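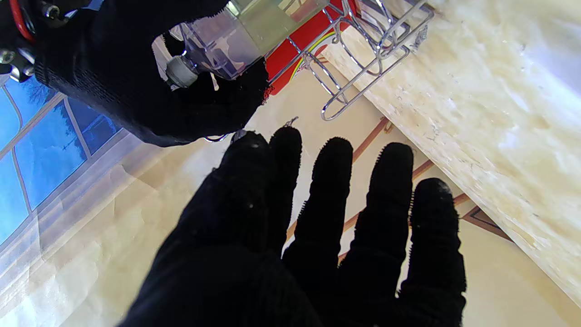 Unit 11 – From two cameras to one grasp

Course notes, bimanual manipulation software
Last updated: January
Filed under: Course materials / Robotics / Perception & Planning

Notes only, not a textbook chapter. Bring them to lab. If something disagrees with the slides, trust these, the slides are older.

Recap from last time. Three processes on the bench machine: perception (Cistora), planner (Kobori), low-level control (Trekau). They talk over the message bus and do not share memory. Please stop asking if you can just import the planner into perception. You can, it will work on your laptop, it will fall over on the bench.

1. Frames

Every pose has a frame name attached. No frame name, Cistora drops the message and logs a warning you won't read. Frames we use:

table – origin at a table corner, z up
cam_fixed – workspace camera, calibrated once per term
cam_wrist_L, cam_wrist_R – move with the wrists, so you need the joint angles at the image time
hand_L, hand_R – palm center, z out of the palm

Common bug: looking up the wrist transform at "now" instead of at the image timestamp. If the arm is still you get away with it. Arm moving, the cup slides across the table in your viewer like it's haunted. Use lookup_at(stamp), never lookup_latest(), for anything that came off a camera.

Second most common: left/right mixed up. Check the sign of y.

2. Seeing thin wire and clear stuff

Stereo depth hates both. Clear plastic and glass – depth goes through and lands on whatever is behind. Chrome wire – either nothing, or a few bright points floating in the wrong place. So the task this week is the condiment caddy on purpose.

What we do:

a) Segment in color first, depth second. The mask for each object comes from the RGB image. Depth only gets to vote inside the mask.
b) For clear objects, ignore depth inside the mask. Fit the known height and the table plane, solve for position. Crude, good enough.
c) For the wire caddy, don't try to reconstruct it. Treat it as a keep-out cylinder with one opening at the top. Handle gets its own skinny box.
d) Opaque bottles are the easy ones. Use them as anchors, place the others relative to them.

Wrist view is much closer but it's also mostly hand. Both gloves are black, so the hand mask is easy to get from the kinematic model plus a dark threshold, but the threshold alone will eat shadows too. Use the model. Dilate the mask by 11 pixels, the knit is fuzzy at the edges and you get a halo of bad matches otherwise.

Also the background. The fixed camera sees a printed backdrop. A printed sofa is not a sofa. Perception should crop to the table polygon before anything else runs, and if your detector is proudly reporting a TV, you skipped the crop.

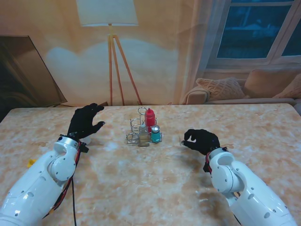 3. Pregrasp and who goes first

Two arms, one caddy. Kobori plans each arm seperately and then checks the pair. It's not a true 14-joint plan, we tried it, too slow for a class.

Sequence as written in the starter code:

1. both arms to pregrasp, one each side of the caddy
2. the arm with the lower hand moves first
3. the other arm holds until the first reports CONTACT or TIMEOUT
4. second arm closes
5. lift only if both report CONTACT

Step 5 is the one people delete to get their demo working. Don't. One-sided lift tips the caddy, and then we have vinegar to wipe up. Glykeria Nikolaidis wrote the check and she does grade for it.

Offsets: pregrasp stands off 38 mm from the object surface, measured along the approach direction and not straight up. If you measure it straight up a side grasp starts inside the bottle. Planner will say "start state in collision" and you will blame the planner.

Fingers: approach with the thumb and index narrowed, not with the whole hand open. The open hand is wider than the gap between bottles. Preshape values are in harum_hands.yaml (Harum is the hand model, there's no Harum process, please dont look for one).

4. Control side

Trekau takes joint targets, interpolates, and stops if a target is stale. Numbers you need are in the config, don't hardcode. Two things trip people up:

– Contact comes from motor current, so a fast close looks like contact all by itself. Slow down for the last part of the closing move.
– The cables add load at the wrist when it rolls. Gravity comp doesn't know about them. Zero the current estimate in the pregrasp pose, not at home.

If it faults: read the log before you clear it. Clearing wipes the log. Yes this is dumb, it's on the list.

5. The recorded set

1,770 short episodes, fixed view plus both wrist views, joint states, labels for contact. 17 of them are flagged bad_sync, wrist stamps drift against the arm. Leave them in for exercise 2, take them out for everything else.

6. Exercises

Ex 1. Write the hand mask. Input: wrist image, joint state. Output: binary mask. Compare model-only, threshold-only, both. A table with results is plenty, no essays.

Ex 2. Find the bad_sync episodes without using the flag. Hint – project the hand model into the wrist image and watch the error over time. What does a constant delay look like versus a drifting one?

Ex 3. Place the glass bottle using the table plane method. Then move the plane down 5 mm in config and see how far the answer shifts. Explain with a sketch.

Ex 4. Run the pair check on your plans for caddy grasp and report the closest distance between the two arms, and at which step. If it's at step 1 your standoff is wrong.

Ex 5 (optional). Replace the keep-out cylinder with something tighter. Does the planner find more grasps or just take longer?

Hand in code + a one page PDF to Chiyo Kudo's folder. Late policy same as before. Simulator runs first, bench second, and no bench slot without a clean sim log attached.

Reading for next week: chapter on grasp wrenches, skip the proofs. We will do friction cones and why the red squeeze bottle is harder than it looks – soft walls, the contact keeps moving under you.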